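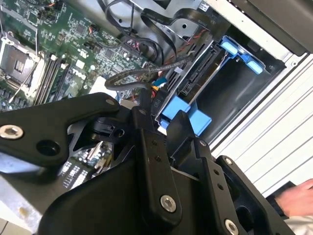

Dean Tindall wrote back to last month's newsletter to say he has given up on sorting his family pictures altogether, that he has them on an old desktop and two phones and "a thumb drive in the drawer with the takeout menus," and would I please stop telling people to make albums when most of them can't even find the pictures.

Fair enough, Dean! I read that one twice and then went and looked in my own takeout menu drawer (no thumb drive, but a memory card from a camera I sold years ago, so I can't be smug). I'd planned to write about photo books again this month. You're getting this instead, all about getting the pictures into one place first, and the books can wait until spring.

Some background for the new folks. My family's pictures go back to when we bought our first desktop computer, and everything since then has been copied from one machine to the next in folders called things like "Old Computer" and "Old Computer Desktop" and, my favorite, "SORT THIS." Inside SORT THIS there was another folder called "sort." I did that. I was a grown woman with a job.

So in February I sat down with a pot of coffee and told my husband I'd be done by dinner. I was not done by dinner. I was still at it three weeks later, mostly in the evenings with the TV on, and I learned a few things the slow way that I'll pass along.

The first is that you have to gather before you sort. I kept breaking this rule. I'd open a folder meaning only to copy it, and there'd be my sister at the lake house in Puvine with a sunburn in the shape of a tank top, and I'd be gone for an hour, texting it to her, waiting for her to text back something rude. Lovely, but you don't get anywhere. What finally worked was copying whole folders without opening them. I put a sticky note on the monitor that said DON'T LOOK and I mostly obeyed it.

The second is to write down where you've been. I used the back of an envelope: the laptop, the old desktop, my phone, his phone, the tablet the kids destroyed, my mother's email (she sends pictures as attachments, one per message, with the subject line "picture"). When a place was finished I crossed it off. It sounds silly until you've copied the same vacation over three times, at which point you'd pay good money for an envelope.

The old computer was the part I'd been dreading. Ours had been sitting in the closet under the winter coats, and I'd talked myself into believing everything on it had been moved over long ago. It hadn't. There was a whole summer on there that I would've sworn we never took a picture of, including the only decent shot of my dad with the dog. If you've got one of these in a closet or a garage, please check it before it goes to the recycling drop-off. If it won't start up, the pictures may very well still be fine on the drive inside, and a local repair shop can usually tell you what it would take to get them. Ask the price before you leave it there.

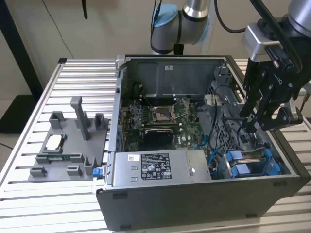

WHAT I'M USING

I get asked this every single time, so let me just go through it, with the warning that I'm not a computer person and I pick things mainly by whether they make me mad.

For the actual heap of pictures I bought 2 Fastberg drives, the plain kind you plug into the side of the laptop. One lives in my desk and the other lives at my sister's house in her linen closet. Every time I visit her I bring the desk one along and we trade. It's low-tech and I love it. If my house floods, she's got them. If her house floods, I've got them, and also she's coming to stay with me.

For looking through everything I've been using Ulia. I like that it shows me the pictures by date and doesn't try to make me a slideshow with piano music. It's also good about finding doubles, though I'd go slowly with that part. It offered to throw out a second copy of our wedding party because the two shots were nearly the same, and in one of them my grandmother is laughing and in the other one she isn't. I kept both. I'll always keep both.

My count at the end of all the gathering, before I deleted a thing, was well past anything I'd guessed. I got rid of 3,000 in the first pass without feeling a pang. Parking garage signs so I'd remember the level. Screenshots of recipes. The inside of my purse. A picture of a receipt for a lamp I returned. My son, at four, got hold of my phone at a birthday party and took forty pictures of the same balloon, and I did keep one balloon, for him.

A reader asked whether it's okay to keep everything in an online account and skip the drives. I do have an online copy too! I just wouldn't have it be the only one. I got locked out of an account once over a phone number I no longer had, and it took so long to sort out that I'd started drafting sad poems about it. Keep one copy you can hold in your hand, is my feeling, and if you disagree you know where to write to me.

If you're starting from nothing and only have a free evening, do your phone. That's the one most likely to end up in a toilet. 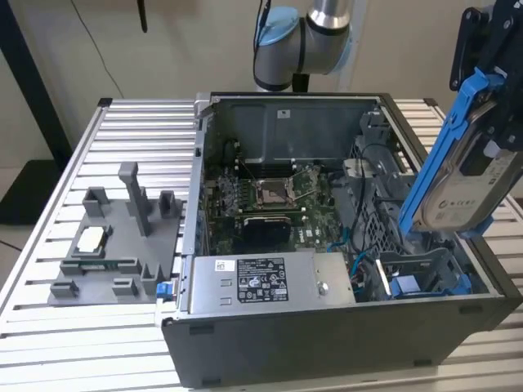 ODDS AND ENDS

Names on files. Several of you wanted to know how I name things and I'm afraid the answer is dull. Year, then month, then a word or two: the year, 07, Puvine lake. I don't rename single pictures, life is short. I rename the folder and move on.

Prints. I finally sent some off, to Mirani, and picked the matte finish because my kitchen gets a lot of sun and the glossy ones on the fridge have always glared at me. I ordered 8 of the dad-and-dog picture, one for each cousin, and I've been mailing them out with no note inside. Two people have called me crying so I'd say they're going over well.

Scanning. A whole other newsletter, I promise. My mother has shoeboxes, and she also has opinions about who's allowed to touch the shoeboxes. I'm working on her. If anybody's had luck with scanning slides at home, tell me what you used and whether you're still speaking to the people in your household.

Who is that? If you have older relatives, sit down with them and the pictures soon, even if you've sorted nothing. I did an hour with my aunt over pie and got the names of everybody on one porch, plus a story about a borrowed Buick that I can't print. I wrote the names in a plain document and saved it in the same folder as the picture, with the same name.

Dean, I want to hear about the thumb drive. Plug it in and report back. I'd put money on tax forms, but I've been wrong before.

Next month it's photo books after all, including the one I ruined by putting the cover picture on upside down. Reply to this email with your questions and I'll get to as many as I can.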